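**Rullon hand-held gripper, from Zusisent**

The Rullon is a two-finger gripper you carry in one hand, with a camera looking out past the fingertips. You work through a task by hand and the camera records it from the tool's point of view. Most customers use the recordings to teach an arm the same job.

The fingers are matte black with squared tips. They open wide enough for most things found on a desk or workbench. Dust and scuffs show up on the black finish – wipe with a dry cloth and leave solvents in the cupboard.
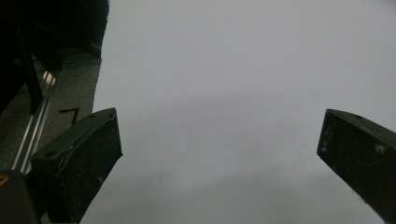 **Can I swap the fingers myself?**

Swapping takes one hex key, supplied in the case, and 5 minutes per pair. Run the open-close check in the Levau software before you record again.

**What's in the case**

- Rullon gripper with one pair of standard fingers
- Camera, mounted and focused
- Hex key and charging cable
- Spare set of finger screws

**Ordering**

The kit is $1,546. A second pair of fingers is $220. We ship in 21 days, and orders placed in October go out with the updated handle. The Thân wrist strap fits both handles and is sold separately.

Levau is included with every kit and runs on one computer per license. Extra licenses can be added at checkout.

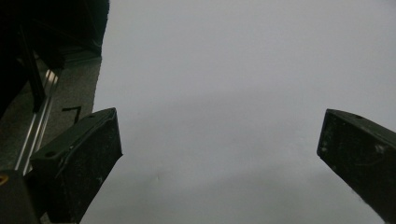 *Rullon with fingers open over a pale work surface, camera view.*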